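**Equipment planning: where the simulation budget went, and what comes next**

The Brudton group closed its equipment plan for the coming year in August. Most of the discussion concerned the order of purchases. The plan puts simulation ahead of hardware: two workstations first, then storage, then a single two-arm unit from Hirkura once the grasping software passes its acceptance runs. A second unit is listed as an option and carries no money at present.

The reasoning is mostly arithmetic. A two-arm unit with grippers, mounting, safety fencing and a service contract uses up the greater part of a year's allowance before it has picked anything up. A workstation can run kitchen tabletop tasks overnight, and a failed grasp costs nothing but the time to reset it. The kitchen set now in use has a table, a blender, a knife, produce and a stone countertop, with the view taken from the robot's own head.

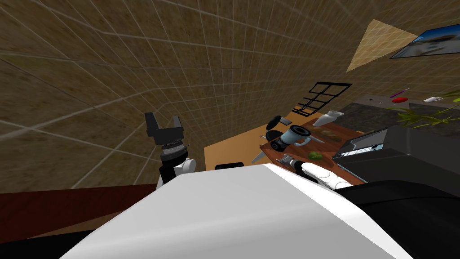
*Two-arm model at the kitchen table, simulated. The right arm is extended over the furniture.*

Workstations are the first line. The quote from Shaikh came to 2,332 per machine, excluding tax, with 30 days' validity and delivery included. Prurnar quoted lower for a similar processor but with half the memory. Rendering from the head camera while the physics runs is what fills memory, so the lower quote was set aside. Both machines will be bought together to keep drivers and firmware identical. Mixed hardware caused a good deal of lost time last year, when the same task gave slightly different contact results on different machines and the logs could not be compared.

Storage is the second line. Each run writes joint positions, gripper state and rendered views. At the present rate the shared disk fills before the end of a quarter, and runs are then thinned by hand. The plan allows 729 for extra drives and a spare. Compression was considered and will be tried, but the estimate does not depend on it.

The item that drew the most argument was the gripper. Parallel-jaw grippers with two fingers are modeled on both arms, and the plan assumes the same type on the real unit. They are cheap to repair and the spare fingers are a stock part. The weak point is thin, flat objects. A knife or a slim utensil lying on a tabletop leaves very little to close on, and in simulation the result depends heavily on the friction value that is entered. A blender is a different problem, being large and round, and a jaw opening that suits a pepper may not suit the jar. 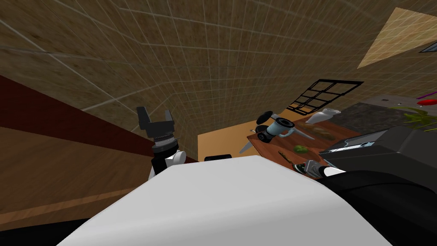 Spending on a second gripper type should wait until the friction numbers have been measured on a bench, according to one reader of the draft plan, who added that a spring scale and a few sample surfaces would settle more than another month of runs. The plan was changed accordingly. Bench measurement now comes before any gripper order, and the line for suction cups has moved to the reserve.

Floor space has been costed separately. The real unit needs clear reach on both sides, a table at a fixed height and an outlet on its own circuit. The Brudton workshop can provide the first two now. The circuit needs an electrician and a shutdown of the adjoining bench, and this has been scheduled ahead of delivery so that the unit does not sit in its crate with the warranty running. Large furniture is included in the layout drawing, as a tall appliance or cabinet beside the table takes away approach angles that look free on paper.

Acceptance runs will use the same tabletop layout with items moved between trials. Small objects near the front of the table count separately from those toward the back, where the arms are close to full extension. Pass marks will be fixed before the runs begin and will not be revised for the purchase decision.
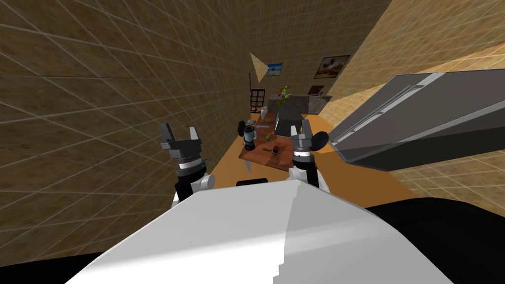
When does the hardware order have to be placed?

Hirkura needs the order one quarter ahead of delivery, so the decision falls at the midyear review. If the acceptance runs are incomplete by then, the money carries over once and the order moves to the following quarter.

Maintenance is budgeted from the day of delivery and covers cables, finger pads and one service visit. Training time is charged to the projects that use the unit. Revised line totals will be circulated with the next newsletter, after the storage order has been invoiced.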